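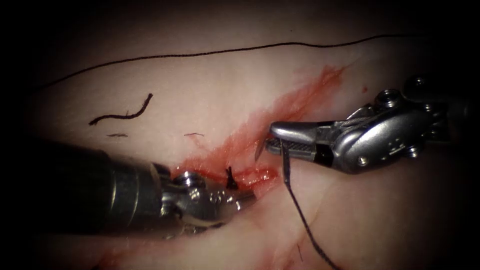 Needle driver at right, with a knot already sitting in the wound.

8 min read

The Stitch You Pay For Monthly

Irkier wants hospitals to rent a robot's sewing skills. The sewing is better than I expected. The contract is worse.

13/03/2025

The sales deck for Clenum has a slide near the front that reads "Consistent closure, every case." I asked the company what "consistent" meant. I got back a paragraph about consistency.

Clenum is software. You don't buy a robot from Irkier, the company behind it. You already have one, or your hospital does, and Irkier sells you a package that runs on top: it looks through the cameras, plans where the next stitch should go, drives the needle, pulls the thread and ties the knot. A surgeon sits at the console the whole time with a foot on a pedal. Lift the foot and the arms stop.

For now it is offered to training centers and research hospitals for bench work only, and Irkier is careful to say so in the fine print. It is less careful in the deck, where an operating room full of people in blue gowns takes up most of the second slide. The pitch to training centers is that residents can watch good stitches being placed over and over and then try to match them. The pitch to everyone else, made with a bit of a wink, is that bench work is where this starts.

I spent two days watching it at Dosteo, a surgical skills center that signed up for a trial in January and agreed to let me sit in. Irkier sent along an engineer, Mohit Dubey, who was patient with me and more forthcoming than anyone on the marketing side. The terms of my visit were that I could see any run I liked and that Irkier would not read this before it was printed.

What it does well

The needle work is good. I have watched a fair amount of suturing for this magazine, by people and by machines, and the older demos all had the same problem: the needle went in at a reasonable angle and then got dragged around the curve as if it were straight. Clenum turns it through the arc. It takes its bite, lets the second instrument pick up the tip, and regrips with very little fuss.

It's also unembarrassed about repeating itself. When a regrip comes out crooked, the system puts the needle back in the other jaws and tries again. A tired resident will often go ahead with a bad grip and hope. I can see a teaching center getting something out of that.

The knots surprised me too. Knot tying with two instruments is mostly thread handling, and thread is awful stuff for a computer. It is thin, it shines, it crosses over itself and it lies wherever the last pull left it. Clenum builds a guess of where the strand runs and then wraps around the jaw from that guess. When the guess is right, the wrap goes on quickly and the knot comes down where you want it.

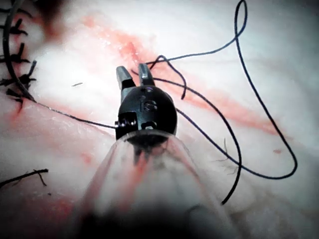 Thread management, the hard part: a tight run from the last knot on one side of the instrument and loose loops on the other.

When the guess is wrong, things slow down a lot. Several times I watched the arms hang there with a loop half made while the software thought it over. Once it reached for a piece of thread that was a cut scrap lying on the tissue. The jaws closed on it, lifted it, and the pedal foot came up.

"It knows thread," Dubey said. "It doesn't always know which thread." He added that the next release keeps better track of offcuts. The next release came up often over the two days.

The scraps matter more than they sound. Anyone who has closed a long wound knows the field fills up with bits: trimmed tails, a stray loop from the stitch before, some blood where you'd like to see an edge. A human assistant flicks the mess out of the way. Clenum has no cleanup step. The operator can pause and do it by hand, and at Dosteo that is what the operator ended up doing. Irkier counts that pause as "supervision time," and supervision time is left out of the speed figure on its website.

About that speed figure

The website says Clenum closes 20 percent faster than manual robotic suturing. I asked where the number came from. It came from Irkier. The comparison was with trainees, on flat pads, with the clock stopped during every pause. Dubey confirmed all of this without being pushed, and I give him credit for it, but I had to ask him. A buyer reading the website would have no reason to.

There is a second number, 3000, which is how many recorded stitches the current version learned from. It is printed large. It sounds like plenty until you ask how many were on wet, wrinkled, bleeding tissue and how many were on foam. Irkier does not break it down. I asked by email and then again by phone, and the answer both times was that the mix was "representative." Of what, I couldn't say.

None of the pauses I saw would count as failures by the company's definition. A failure, in the trial agreement, is a stitch that has to be removed. A stitch that took three attempts and a human hand to get the thread clear goes down as a success. I'd like every hospital board in the country to read that clause before it reads the deck.
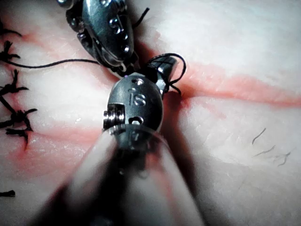

Two instruments meet over a loop of thread. The column of tied stitches is at left.

What it costs

Clenum is sold as a service. There is a monthly fee, which Irkier won't publish and asked its trial sites not to share, and on top of that a charge of $400 for each hour the software has control of the arms. The meter runs while the system is thinking. It runs while it makes a second attempt at the same regrip. It does stop when the foot leaves the pedal, so the surest way to save money is to do the sewing yourself.

I put this to Dubey as a joke and he took it as a feature request.

You also pay in other ways. The cameras have to be recalibrated whenever an instrument is swapped. The recordings from each session go back to Irkier by default, and the box to opt out is on a page of the settings that the Dosteo staff hadn't found. If you do opt out, you lose access to the session review tool, and the review tool is the best thing in the package. It plays back each stitch with the planned path laid over the real one. For teaching, I would pay for that alone. It isn't sold alone.

The competition

The obvious rival is Rastogi, which has taken a much duller approach. Its product doesn't sew at all. It watches a human sew and gives a score for spacing, depth and angle. There is no hourly meter and no demo video with music on it. I tried it last year and found the scoring fussy and the screens ugly, and I would still tell most training centers to look there first. It does a small job and says plainly what the job is.

Irkier would answer that scoring is old hat, and that a center which only scores will be behind when the real thing arrives. Maybe so. I have been hearing about the arrival of the real thing for as long as I've had this beat.

Who should get one

If you run a research lab and want to study automated closure on somebody else's engineering, a trial of Clenum is a fair deal. The needle handling is strong, the support is quick, and the engineers will tell you what is wrong with it if you corner them. Get the opt-out switched before the first session. Ask for the monthly fee in writing, and ask for supervision time to be logged and reported along with everything else.

If you run a training center on a normal budget, wait. Ask Irkier for the review tool by itself and see what they say. They told me there were no plans.

And if you are in hospital administration and someone has shown you the slide with the blue gowns, ask them to set up a live closure on wet tissue, with the trimmings left where they fall and a clock on the wall that doesn't stop. I asked for that on my second afternoon at Dosteo. It got to the end of the wound, with a person stepping in to clear thread along the way, and the stitches looked neat. Then I asked for the total time, pauses included, and was told the system doesn't produce that figure.

Related

Rastogi's scoring software: fussy, ugly, useful
Who owns the video from your operating room?
What "supervised" means in a service contract
Skills centers and the free trial habit
Letters: readers on foam pads and false confidence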